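**Two weeks with the Plilarus hand-held gripper kit** – a thread. I paid for it myself, and I collect arm training data at home for small clients. 26th August.

---

1/ Last month I ordered the Plilarus two-hand kit. A few people asked if it's worth the money for a one-person shop. I'll post what I found as I go through my notes. Short version: good hardware, average software, bad manual.

---

2/ What you pay for: two hand-held grippers, a charging dock, a hard case, a desktop app and a year of upload credit. My invoice came to 3341 dollars with shipping. The credit runs out whether you use it or not, so don't order until you have work lined up.

---

3/ Setup took me most of an evening. The printed guide skips the part where you pair the second gripper. Hold the power button until it beeps twice, then open the app. If you open the app first it only finds one. I lost an hour to that.

---

4/ Weight. Each unit is 603 grams on my kitchen scale with the battery in. That's fine for ten minutes. After an hour my wrists knew about it. I now work in short sets and do my file naming in between.

---

5/ Grip feel is the best thing about it. The trigger is light at the start and gets firmer as the fingers close, so you can tell when you have something between the pads. My old Tosier pair had the same pull all the way through and I crushed a lot of paper cups with it.

---

6/ My test job for this review is tidying a desk: small packages, toys and one cloth, all going into a bin. I like it as a test because it mixes stiff things and floppy things. A kit that only does blocks is no use to me.

--- 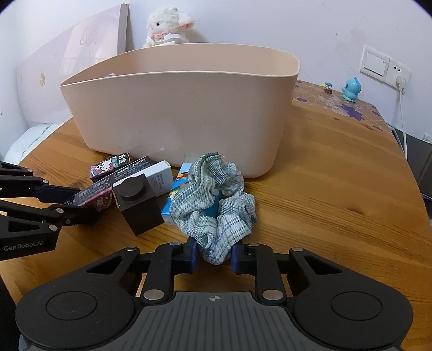 *Desk tidy task, plaid cloth in one gripper, the other over the boxes.*

---

7/ Cloth first. Thin fabric is where most pads let me down. On flat cloth you have to pinch it up into a bunch, and the fingertips need to meet evenly for that. These do. Out of my cloth pickups I redid very few, and most of those were me rushing.

---

8/ Small cartons and boxes are easy if they stand apart. In a pile it's harder. The fingers are wide at the base, so when boxes lean on each other you tend to push the neighbor before you get hold of the one you want. Coming in from above helps.

---

9/ Long, narrow boxes are the ones I had to practice. Take them at the middle or they swing. If they're lying at an angle, turn your whole forearm to match before you close. Turning only your wrist works too, but the tracking gets jumpy when you do it fast.

---

10/ Round studs, knobs and small figures: okay. I'd like a narrower fingertip for those. Plilarus sells a slim set as an extra and I haven't bought it. If someone here has, tell me if it holds up.

---

11/ Two-handed work. Both grippers record on one clock, and over a long session I saw no drift that I could find by eye. With the Tosier pair I had to clap the fingers together at the start of every take and line it up later. Not having to do that saves me real time.

---

12/ The app. It records, it plays back, it uploads. It also forgets my task labels every time it updates. There were 2 updates in the time I've had it, and I typed the whole list in again after each one. Export your labels to a text file.

---

13/ Export formats are decent. I send my files to a client who runs everything through Nesisel, and they loaded without me changing anything. One warning: the default export trims the first second of each take. You can turn that off under Advanced.

---

14/ Battery. The box says a full work session, without saying how long a session is. My best run was 78 minutes of recording on one charge. Charging is slow. A spare pair of batteries would have been a better gift than the hard case.

---

15/ Support. I wrote to them about the pairing problem and got an answer the next morning with a corrected page for the manual. The reseller, Benítez, was slower, but they did replace a dock with a loose contact and they paid the return postage.

---

16/ Things I'd change:

- a wrist strap that doesn't slip
- a battery light I can see while I'm holding the thing
- labels that survive an update
- a real index in the manual

---

17/ Who I'd point to it: people who do household tasks with soft items and need both hands. If you only pick up single rigid parts with one hand, a cheaper single unit will do. You'd be paying for sync you never use.

---

18/ Tips if you get one. Wipe the pads before each session, dust makes cloth slide. Re-run the calibration if you move to another table. Keep your first takes even if they look clumsy – I deleted mine and then wanted them to compare against.

---

19/ I'm keeping it. The old pair is going up for sale once I find the second charger. Next on my list is folding towels and then a drawer with a stiff runner. I'll add to this thread when I have a full set of each.

---

20/ Someone asked about left-handed use. The two units are the same shape and you assign left and right in the app, so it makes no difference. The power button is on the same side on both, and that takes a day to get used to.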